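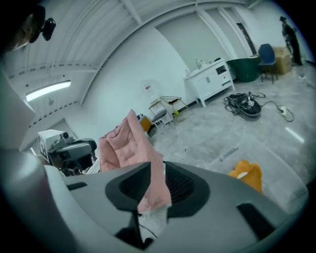
Folding Tips from the Gripper Room

Regular readers know I have strong feelings about laundry, and that I will take folding advice from just about anyone. This month it comes from a small research group that is trying to teach a robot to put away clothes and blankets. I spent two afternoons with them, I came home and rearranged my linen shelf, and I have been folding differently ever since!

First, a little about how they work, since the tips make more sense if you know it. The robot learns from people. A person takes hold of a gripper made to be carried in the hand, with a camera to record what it does, and folds a pillowcase or a shirt or a baby quilt with it, over and over. Later the robot's software studies those recordings and tries to do the same. Sandamali Kumarasinghe set up the study, and she explained that the trouble with cloth is that it never lands the same way twice. A mug is a mug wherever you set it down. A quilt in a heap has thousands of shapes, and half the job is finding an edge.

So they compared two ways of demonstrating. In the first, people folded however they liked. In the second, everyone followed one short routine, which they called open, settle, fold. They collected some 3,000 recordings in all, and after throwing out the ones where somebody stopped partway or the camera lost sight of the cloth, they kept 1,438 from the routine group. The robot trained on those did noticeably better with soft, bulky pieces. With thin things like handkerchiefs there was hardly any difference, and Sandamali was careful to tell me so (twice, bless her).

Now, you and I have ten fingers apiece and no software to train. But I tried the routine at my own kitchen table and it has been a real help, particularly with quilted things, so let me pass it along.

Start with the heap

Don't go hunting for a corner. I always did, and I'd end up turning a crib quilt around and around like a steering wheel. Pick up whatever part is highest, lift it straight up until most of the piece is hanging, and let it drop into its own shape. Now look for the lowest point. On a square or oblong piece that is very often a corner. Take hold of it with your free hand, let go of the first spot, and lift again. You'll usually have a second corner dangling where you can reach it.

The people with the grippers had to do it this way, having only one pinch per hand to work with, and I found it quicker even with all my fingers.

Let it settle

Lay the piece down and take your hands off it. That's the step everybody in the study wanted to skip, and Nimal Weerakoon, who trained the folders, said he must have called out "hands off" more than any other words that month. Quilted and padded cloth keeps creeping for a moment after you put it down. If you fold while it's still moving, your edges drift, and then the next fold drifts a bit more, and by the end you have something shaped like a slice of pie. One slow breath is plenty.

Pinch deep, not at the very edge

Take a good inch of cloth. With the padded pieces, the folders who pinched right at the hem kept pulling the top layer and leaving the batting behind. If you have ever folded a comforter and found a lump traveling around inside it, I'd bet that's the cause. Get all the layers between your fingers before you move.

Carry the edge up and over

Lift the edge in an arch and set it down on the far side. Dragging it flat across the piece bunches up whatever is underneath. Parveen Karunaratne, who went through the recordings one at a time, told me she could often guess from the first drag how a fold was going to end. I tried both ways on my oldest blanket and the arch won easily.

Smooth from the fold outward

Begin at the crease and stroke toward the loose edges. I learned it the other way round from my mother, and I'm sorry to say she was wrong about it, though she was right about starch.

A few odds and ends I jotted down

Fold bulky things in thirds if halves won't stay shut.
Use a surface wider than the piece. The floor is fine with a clean sheet on it.
Put similar fabrics together in one session. Your hands get used to the weight.
If a fold goes bad, go back to "open" and start again. Patching it takes longer.
Stop after 30 minutes. The folders did, and their tidiest recordings came early in a sitting.

Lucyna Nowicki wrote to me after last month's page to ask about fitted sheets. I did put the question to Sandamali. She laughed, and said they plan to try them in December, and that she isn't promising anything. In the meantime I still tuck the corners into one another and roll the whole business up, and I keep it on the shelf behind the good towels.

We use cookies to remember your preferences and to see which pages are read. By continuing to browse you agree to our use of cookies. Accept | Manage settings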